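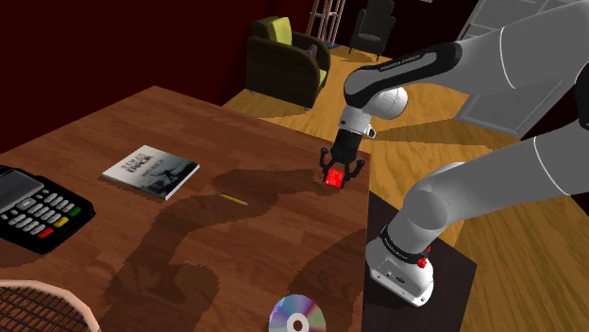
*Rendering: a robot arm and a small red cube at the corner of a wooden table.*

# Your Old Coat Is Not Coming Back

Last December I carried a gray wool coat into the Jalley store downtown and handed it over a counter. In return I got a 10 percent discount on my next purchase, good for 28 days, and a thank-you card printed on paper with visible flecks in it. The clerk folded the coat, put it in a bin with a lid, and asked if I'd like to look at the new coats while I was there. I did look. I bought one. I'd like to say I saw the trick at the time, but I was on the bus home before it bothered me.

Brand take-back programs are everywhere now. Jalley has one, Honix has one, and Rernthorpe, which held out for years, started its own this fall with a window display made of old denim. The pitch hardly changes from one store to the next. Bring us the clothes you no longer wear and we will give them "a second life." I've been writing about clothes long enough to get nervous when a company talks about the afterlife.

What is the second life, exactly? I asked all three. Honix sent me a page of text in which the word "journey" appeared more often than the word "coat." Jalley said its garments are sorted by partners for resale, reuse, or recycling, and wouldn't tell me who the partners are or how much goes in each direction. Rernthorpe didn't answer. I am willing to believe some of those clothes end up on somebody's back. I just can't find a person at any of these companies who will tell me how many.

Nosipho Zwane spent eight years sorting used clothing for a wholesaler before she opened her own repair shop, and I trust her more than any press office. She told me a good wool coat with a torn lining is easy to place. A polyester blend sweater that has pilled all over is not, whoever's bin it came from. "People think the bin changes the sweater," she said. "It's the same sweater. It was hard to sell when it was new."

That's my main complaint. The program sits at the far end of the problem, with its nice lid and its flecked paper, while the near end goes on as before. If a brand puts out new styles every couple of weeks and sews them with seams that give up by spring, then a collection bin is a place to hide the evidence. The customer feels lighter, the closet has a gap in it, and the discount runs out in 28 days. A gap in a closet is a very old sales tool. These stores have found a way to get us to make the gap ourselves and bring it to them.

I should give the other side its due, and Pravesh Matlala does it better than I can. He used to buy knitwear for a department store and now advises small labels. His view is that most people were never going to mend the thing or sell it online. They were going to throw it out, and a bin beats a dump. He also says the programs teach companies what fails, because for the first time the worn-out product comes back through the door. A designer can see that the elbows go first.

It's a fair argument and I've tried to take it seriously. The dump part I'll grant him. The elbows I won't, or not yet. The elbows on my Jalley coat went first too, and the new one I bought is thinner in exactly that spot. If anybody at Jalley is studying the old elbows, the findings haven't reached the pattern room. When I put this to Pravesh he laughed and said I should give it a few seasons. I've given fashion a lot of seasons.

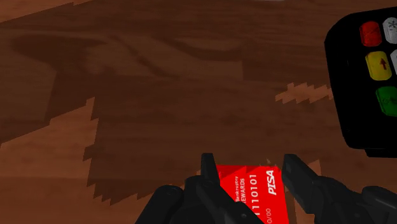
*A red card on a wood tabletop, with a payment terminal to the right.*

Then there's the credit itself. Nearly every program pays in money you can spend only at the same store, and often only above a minimum. Mpho Msimang, who reads this column and argues with most of it, wrote to say she handed Honix two bags of children's clothes and got a code that wouldn't work on children's clothes. She ended up with a scarf. She doesn't wear scarves. It's in a drawer, and I suppose in a year or two it'll be ready for its second life.

Compare the way Venter does it, on a far smaller scale. Venter makes work jackets, and not many: 4,000 in a good year. Telma Godoy, who runs the shop, takes her own jackets back for cash and hangs them on a rail next to the new ones with the price and the damage written on a tag. "Cuff frayed, left." "Pocket redone." You can see where the jacket went because it went to the other side of the room. She admits the used rail takes sales away from the new one, and some months it shows. I asked if she'd thought about store credit and she said she'd thought about it when the rent was due.

I don't think every chain can work like Venter. A shop with one rail can be honest in ways a big company finds expensive. But a big company could still do a few dull things. It could publish what came in and what was done with it. It could pay in cash, even a small amount. It could print the fiber content large enough to read without turning the coat inside out. And it could make less, a sentence I have never once seen on flecked paper.

My friend Anathi Makhubela thinks I'm being hard on something harmless, and asked what I'd have done with the gray coat otherwise. I went and priced it. Nosipho would have relined the sleeves and patched both elbows for less than the new coat cost me after the discount. I'd walked past her shop to get to the bin.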